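Open day at Prurkitwood (or, how I spent a whole Saturday looking at other people's bedrooms)

25 Apr 2022
5 min read
762 shares · 14 comments

So I finally went to the Prurkitwood open day! I've been threatening to go since November, when Bart Van Hecke told me they were furnishing the old mill houses floor by floor and letting people wander through, and I missed the winter one with a cold. This time I got up early, packed two sandwiches and took the slow bus out through Lulcombe, which stops at every single gate and mailbox but does give you a very nice look at the river.

If you haven't heard of it, Prurkitwood is a row of brick houses that used to belong to the mill, and now the rooms are set up by different shops and makers so you can see their stuff in an ordinary home instead of on a shelf. You pay at the gate (cash or card, the card line was longer), you get a sticker, and then you just go in and out of front doors like a nosy neighbor. The woman at the gate told me 1,972 people had come through on the first day. I believe her. I waited on the stairs of the second house for what felt like half my life behind a family with a stroller.

The kitchens get all the attention, and fair enough. Zacharopoulos did the big one at the end with the blue tile and the bread oven, and the smell hit you from the sidewalk. They were handing out little squares of cheese pie and I had three (okay, four). Everybody was taking pictures of the tile. I asked what it cost and then I stopped asking what things cost.

But the rooms I liked best were upstairs, where it was quieter. Gedero had the bedrooms this year, and their idea was that each one should look like somebody lives in it. No stiff pillows lined up by size, no bowl of fake lemons. I talked for a good while to Ljubica Shehu, who put most of them together, and she told me she starts with one piece of fabric and one silly thing and goes from there. She also said she hates an empty table in a bedroom and thinks they make a room look like a waiting area. I've been thinking about that ever since, as my own bedside table has held a lamp and a dead pen for two years.

The one I kept going back to had a round table with a white quilted cloth on it, gray curvy stripes and thin dark drawings all over, clouds and squiggles and a heart. I went through that room three times. I want that cloth! It looks like somebody doodled on it during a long phone call. And then there were cups and bright little containers all over it, a couple standing or leaning and the others just lying on their sides, the way things end up on a table when you live with it. 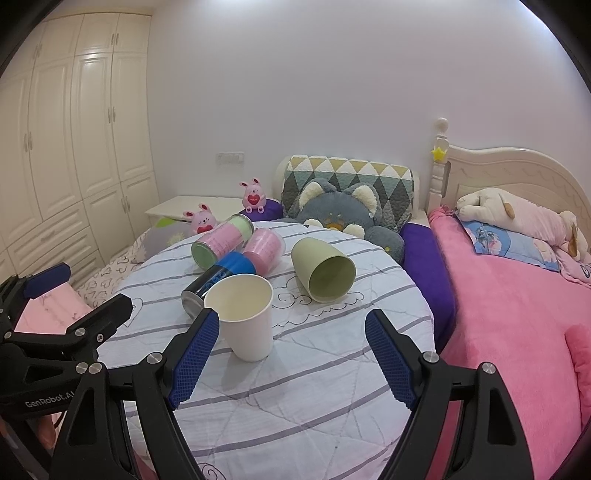
I asked Ljubica if the cloth was for sale and she laughed and said I was maybe the tenth person that morning. It isn't, or not yet. She took my email on the back of a flyer, so either I'll hear from her or that flyer is in a coat pocket somewhere forever.

What got me in that room was the mix of colors. I would never have put a light green cup with that much pink and then a bright blue, and a purple cushiony thing off to the side. On paper it sounds like a candy store. With the white and gray under it, though, it all calms down. The two pink rabbits holding their red hearts were the silly thing, I'm guessing, unless it was the big gray plush animal at the back of the table with the fluffy ears and its paws right up by the edge. A little girl in front of me waved at it. I may have waved too.

My sister would say it's clutter. She's a drawers person. I'm a surfaces person, and I came away feeling very much supported.

Lunch was the weak point of the day. There was one cart in the yard, it did soup and it did rolls, and by one o'clock it was only doing soup. Bring your own, and bring something to sit on, the wall by the bike racks is cold. The restrooms are in the first house and they're clean.

After lunch I did the two houses I'd skipped. The first had a home office with a very tall desk that I bumped my elbow on, and a hallway full of coat hooks shaped like birds (cute, but where does a heavy coat go?). The other was still half finished, paint cans in the tub and so on, and I liked that one too, it's fun to see the pencil marks on the walls. Bart was in there explaining the floors to anyone who stood still. The boards are the originals from the mill, 710 of them, and he has sanded his share and would like you to know it.

Parking, for those of you who asked on my last post: the field behind the church, free, bumpy, fills up fast. The bus back was late and packed. I stood next to a man holding a floor lamp the whole way to Lulcombe.

I bought two mugs and a dish towel. The next open day is in November and I've already told Bart to save me some of that cheese pie.

Share this post · 14 comments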